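Tabletts, oder: Wie viel Ordnung braucht ein Esstisch?
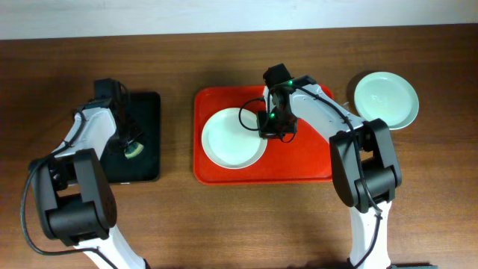 Schwarz, Rotorange und zweimal rundes Weiß auf braunem Holz.

Ich bin kein Tablettmensch. In meiner Kindheit kam das Tablett auf den Tisch, wenn jemand krank war, und sonst stand es hochkant neben dem Kühlschrank und fiel um, sobald man die Tür aufmachte. Dass man Tabletts dauerhaft liegen lassen soll, als eine Art Grundstücksgrenze für Kleinkram, habe ich erst durch Hina gelernt. Hina Hayat hat mir im Oktober einen Ratgeber geliehen, 573 Seiten, Titel »Bakden«, nach einer Methode, die angeblich jeden Haushalt in 30 Tagen beruhigt. Ich habe ihn bis zum Kapitel über Schubladen gelesen und dann quer.

Die Grundidee lässt sich in einem Satz sagen: Jede Sache bekommt eine Fläche, und jede Fläche bekommt einen Rand. Was innerhalb des Randes liegt, gilt als aufgeräumt. Da fängt mein Misstrauen an. Wenn ich drei Kassenbons, einen Radiergummi und eine Schraube unbekannter Herkunft auf ein Tablett lege, habe ich hinterher drei Kassenbons, einen Radiergummi und eine Schraube unbekannter Herkunft. Sie liegen jetzt halt auf Plastik.

Trotzdem habe ich es ausprobiert, vor allem, weil Mathis behauptet hat, ich würde es sowieso nicht durchhalten. Die Regeln aus dem Buch, soweit ich sie verstanden habe: Eckiges ist für Dinge, die bleiben. Rundes ist für Dinge, die noch am selben Tag weiterwandern. Dunkle Farbe für Alltägliches, kräftige Farbe für alles, was man nicht vergessen darf. Warum das so sein soll, wird auf mehreren Seiten mit »visueller Ruhe« begründet, und je länger man die liest, desto weniger steht drin.

Beim Rotorange gebe ich dem Buch immerhin recht. So ein Tablett übersieht man auf einem braunen Tisch wirklich nicht. Seit die Rechnung vom Schornsteinfeger darauf lag, habe ich sie jeden Morgen gesehen, jeden Morgen schlechte Laune bekommen und sie nach einer guten Woche überwiesen. Vorher hätte ich auf die Mahnung gewartet. Ob das ein Erfolg der Methode ist oder bloß der Signalfarbe, kann mir keiner sagen, auch Hina nicht.

Schwarz dagegen halte ich für einen Fehler. Helle Kleinigkeiten gehen ja noch, die heben sich ab. Aber Haargummis, der Autoschlüssel, das schwarze Ladekabel: alles weg, wie in einen Brunnen gefallen. Ich habe eine halbe Stunde nach einem Stift gesucht, der die ganze Zeit am vorgesehenen Platz lag. Das Buch nennt das »die Sachen zurücktreten lassen«. Danke, zurückgetreten waren sie vorher schon.

Die runden Schalen sind ein eigenes Thema. Für Dinge, die weiterwandern, sagt die Methode. In meinem Haushalt wandert nichts weiter. Ein Knopf, den ich am ersten Abend hineingelegt habe, war beim nächsten Staubwischen noch da und hatte Gesellschaft. Tanveer meinte, dann solle ich doch Nüsse hineintun, die wandern von allein. Das ist bisher der brauchbarste Rat aus der ganzen Angelegenheit, und er steht auf keiner der 573 Seiten.

Was mich am meisten stört, ist der Platz. Zwei Tabletts und zwei Schalen klingen nach wenig. Dann will man zu viert essen und räumt erst mal die Ordnung weg, damit die Teller hinpassen. Ich stand mit beiden Tabletts im Flur und wusste nicht, wohin damit. Am Ende lagen sie auf der Waschmaschine, samt Inhalt. Für so etwas sieht das Buch ein weiteres Tablett vor.

Wie ich es jetzt halte: Das rotorange bleibt, für Post und Termine. Das schwarze kommt vermutlich in den Flur unter die Schuhe, dort soll es ruhig dunkel sein. Die Schalen gehen zurück in den Küchenschrank und werden wieder zum Essen benutzt. Hina bekommt ihr Buch wieder, sobald ich es finde. Zuletzt lag es auf einem Stapel, ohne Rand.

Wer mit der Methode bessere Erfahrungen gemacht hat, darf mir gern schreiben. Mich würde vor allem interessieren, wo ihr die Tabletts beim Essen lasst.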